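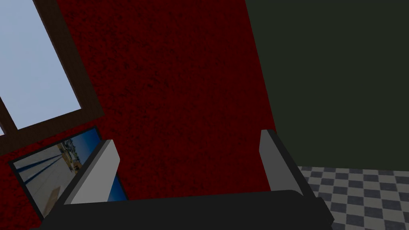

Danang Hidayat asked whether a change sheet can be issued against a manual that is still in its old word-processor format, or whether the whole manual has to be converted first. The manual must be converted first. A change sheet points to numbered elements in the source file, and the older files contain none. The procedure below applies to all maintenance manuals held in the Kerau library and replaces the guidance issued in August.

Before you begin

Obtain the latest approved revision of the manual and every change issued against it. Confirm that the page count in the file matches the list of effective pages. The largest manual in the library, the Sembiring pump set, runs to 1,840 pages and should be divided by chapter before any work is done. Smaller manuals may be converted in one pass.

You will also need write access to the Zokley repository and a copy of the current style sheet.

Step 1. Clean the source file

Accept or reject all tracked changes. Remove manual page breaks, blank paragraphs used for spacing, and tabs used to imitate tables. Do not correct technical content at this stage. If you find an error, record it on the discrepancy form and leave the text as it stands.

Step 2. Apply the paragraph styles

Every paragraph must carry one of the 19 approved styles. Titles, warnings, cautions and notes each have their own style and may not be formatted by hand. Warnings are placed before the step to which they apply, never after it.

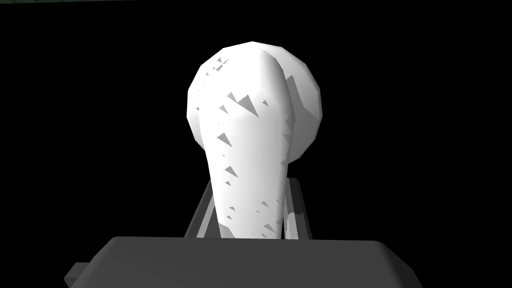

Numbered steps require particular care. Where the old manual restarts its numbering in the middle of a procedure, keep the restart and insert a subheading above it. Do not renumber the steps, as other manuals may refer to them.

Step 3. Run the converter

Open the Brernotov converter, select the styled file and choose the manual template. The converter writes one source file per chapter and a log. Lines in the log marked "unmapped" indicate a paragraph without an approved style. Return to Step 2 for those paragraphs and run the converter again until none remain.

Step 4. Place the figures

Each figure is stored as a separate file and called by its number. Figure titles go below the figure, in sentence case, with no closing period. Set the display width to 100 percent of the column unless the figure is a foldout. 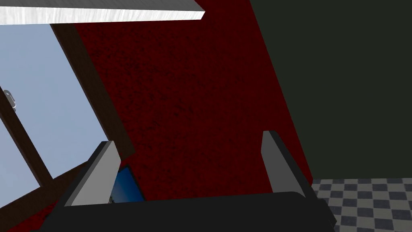
Figure 2. Gripper with fingers apart

Step 5. Check and submit

Build the index and the table of contents, then compare 10 pages from each chapter against the approved revision. Update the title page with the new revision letter. Submit the source files, the log and any discrepancy forms together. Incomplete submissions are returned without review.

Once the converted manual has been accepted, change sheets may be issued against it in the usual manner.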